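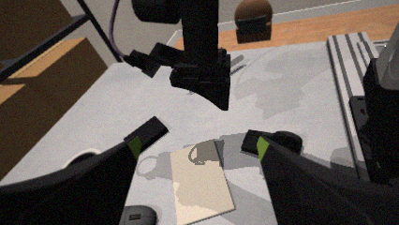

The Night the Dough Came Back

So the Easter bread was my job this year, and I said yes before anyone had finished asking me. Our church in Nerstead does Easter on the Orthodox calendar, weeks after the rest of town has eaten its chocolate rabbits, and by then I'm always bursting for it. I'd been wanting those braided loaves with the red eggs in them since February!

I should say I had never made one. I had eaten plenty (my aunt's, mostly, standing up in her kitchen with butter on both hands), and I thought that counted for more than it did.

The recipe came from the old parish cookbook, the one with the spiral binding, and it made 18 loaves. Eighteen! I bought flour at the Vlachopoulos grocery, and the little packets of mahlepi, and when I opened the first packet in the car the whole front seat smelled like being seven years old. I drove home with the windows shut on purpose.

I started the first batch on the evening of Holy Thursday, because that is when my aunt always started. I dyed the eggs first. You're supposed to do them red, all of them, for the blood and for the joy, and mine came out red on one side and a sort of salmon on the other. I loved them anyway. I rubbed them with oil and lined them up on a towel and kept walking back to look.

Then the dough, which did nothing.

I gave it an hour by the stove. I gave it another hour in the oven with the light on. It sat in my biggest bowl like a wet stone. I called my aunt in Clonumlow, where it was late, and she picked up on the first ring as if she had been sitting there waiting for bad news about bread.

"Did you sing to it?" she said.

"You never sang to it."

"I always sang to it. You were under the table stealing almonds."

And she was right about the almonds, so I had to believe her about the rest. She told me to cover it with a blanket, a real one, off a bed, and to make the cross over it with the side of my hand, and to go to church. "You're missing the Gospels," she said. "Twelve of them, and you're home staring at a bowl."

I went. I left the bowl on the kitchen table under my green wool blanket and drove over with flour up to my elbows. They were already on the fifth reading. The lights were down and the cross was being carried out, very slowly, and everybody was kneeling, so I knelt too, right there by the candle stand. I had been running around for a week with lists in my pocket, and all at once I couldn't remember a single thing on them. The choir had that low hum going under the melody, the note that never moves. I got a candle and held it and listened all the way through to the twelfth, and I stayed to help weave carnations onto the wooden frame for Friday, and I stayed after that too, just sitting.

It was past midnight when I unlocked my door, and I smelled it before I found the switch. Orange and mahlepi and yeast, all the way out to the coats.

The blanket had moved. It was a good hand higher than I'd left it, round as a hill, and when I lifted the corner the dough came up with it, stretching, full of air, warm as a sleeping cat. It had gone over the side of the bowl and was halfway to the salt shaker. I laughed so hard I had to hold on to a chair. Then I got my phone.

"Well?" said my aunt.

"Christ is risen," I said.

"Not until Saturday night! Don't you rush it." But I could hear that she was pleased. "Now punch it down, wash your face, and start braiding. Three ropes. Tuck the ends under. And what are you singing?"

I told her I only really knew the one from tonight, the slow one.

"So sing that one," she said, and put me on speaker, and at one in the morning, four hundred miles apart, we sang it to the dough while I rolled out the first rope.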